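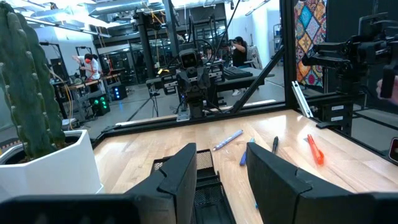 Pens out on the table, mesh holder waiting, cactus supervising

mossandtwine wrote:
Hello all! I finally took everything out of my desk organizer (it's been on the list since December, don't laugh) and now I can't decide what earns a spot. I've got a light blue pen with a patterned barrel, a darker blue one, a slim black marker and my orange highlighter, and I love them all. How many do you folks keep within reach?

Petrenko40 wrote:
Oh, I like that cactus in the faceted pot! I'd keep every one of those. I once had 21 pens crammed into one cup and could never pull out the one I wanted, so you're already miles ahead of me.

grulereo wrote:
Going to disagree with Petrenko, kindly. Two pens in the cup, the rest in a drawer. When I kept nine on my desk I only ever used the same two, and the others dried up on me one by one.

mossandtwine wrote:
Drawer people frighten me a little, grulereo :) If I can't see it I forget I own it, and then I go and buy another. I like the tall cup for markers, and the long low tray beside it is handy for all the little stuff.

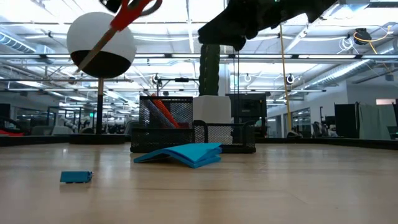 esthorpe_18 wrote:
Is it better to store markers lying flat or standing up?

Petrenko40 wrote:
Flat is safest for the double-ended kind, and single-tip markers do fine standing with the cap down, at least they always have for me.

grulereo wrote:
Cap down makes mine blob, so I lay them all flat. Still voting drawer!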